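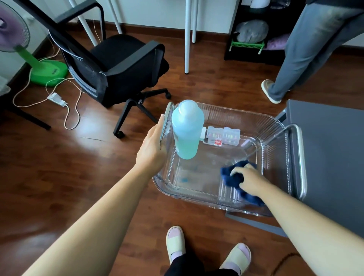
Wiping down the inside of a clear bin with a navy cloth.

Tips > Cleaning > Small Workrooms

4 Apr 2023 – by the Clorkon Tips desk

We use cookies to remember your settings. Accept | Manage

So a reader wrote in asking whether she should hold off on a proper cleaning routine for her nail room, as a machine would be doing it by June. I love the optimism! I've spent a good part of the winter reading about home robots and watching every demo clip I could find, and my answer is no, please keep a cloth handy.

Take one clear plastic bin. I own plenty of these and they're the first thing I'd hand over if I could. But think what your hands do in there. One holds the rim so the bin doesn't skate off, the other pushes a bunched-up cloth along the ribs, and all the while you're steering around whatever you were too lazy to take out. (I'm always too lazy to take it out.) A see-through wall is hard for a camera to judge, and a cloth never has the same shape twice. That's two tough problems before you even get to the corners.

My own routine, for what it's worth:

Do the top tray of the cart first, then work down through the drawers.
Fold the towel so you've got a clean side to flip to.
Lay tall bottles down with the cap tight, or they'll go over the minute you roll the cart.
Ribbed walls get wiped up and down, along the grooves. Going across just skips over the dirt.
Pick up the cables before you mop – or before you turn a robot vacuum loose, which will eat them.

Start to finish that takes me 23 minutes with the radio on.
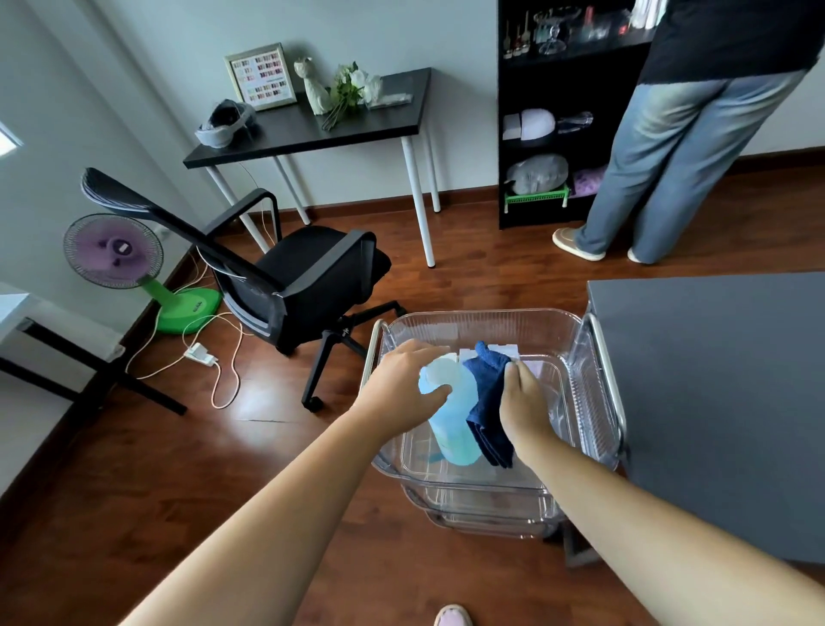 Havov wrote in to say I'm being too gloomy, and that a slow machine would suit a small salon fine if it worked overnight: who cares if one tray takes an hour when the doors are locked? Fair point, and I hadn't thought of it that way. I'd still worry about the bottles. Squeeze a soft one a bit too hard with the cap loose and you've got a bigger job in the morning than you left at night.

Where I do think we're close is the boring floor stuff. My little Taden vacuum cost me $691 and it has earned its keep, even if it gets stuck under the desk and sulks. It does the open boards nicely. It can't lift a chair, it can't move a fan, and it has no idea what a drawer is.

Sorting is another one I'd keep for myself. Flat little packets, pads, brushes – they slide, they stick together, and half of them look the same until you turn them over. I put like with like and stand the long thin ones along one side.
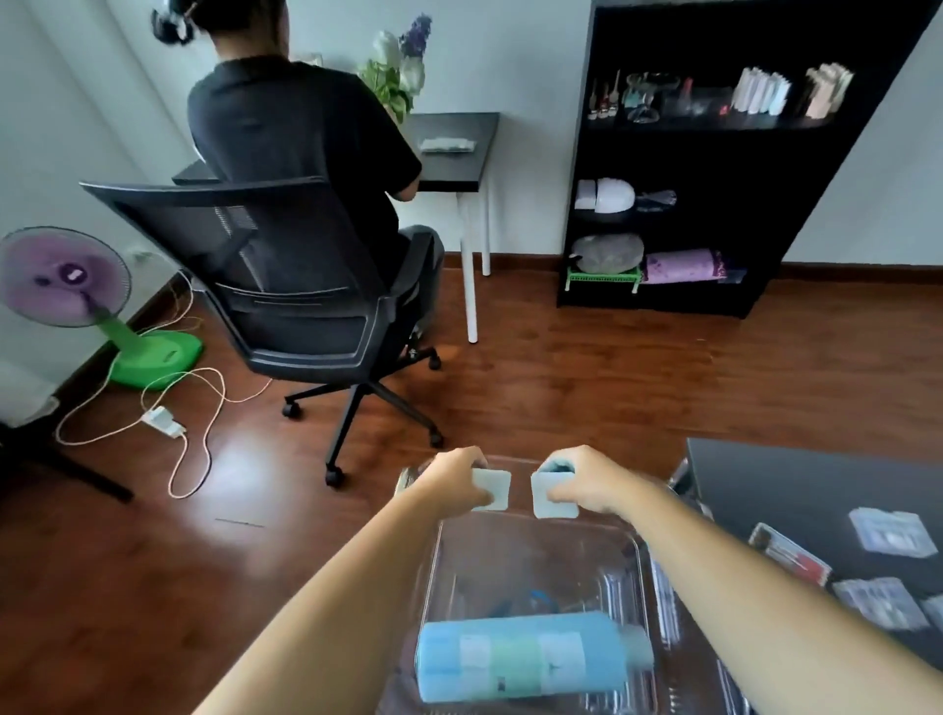 Two square pads, one in each hand, over the storage box.

The folks at Ait Brahim are running a sorting arm on their packing bench, and they tell me it handles 32 kinds of item as long as each one arrives face up and on its own. Mine arrive in a heap. Ask me again when it can do a heap.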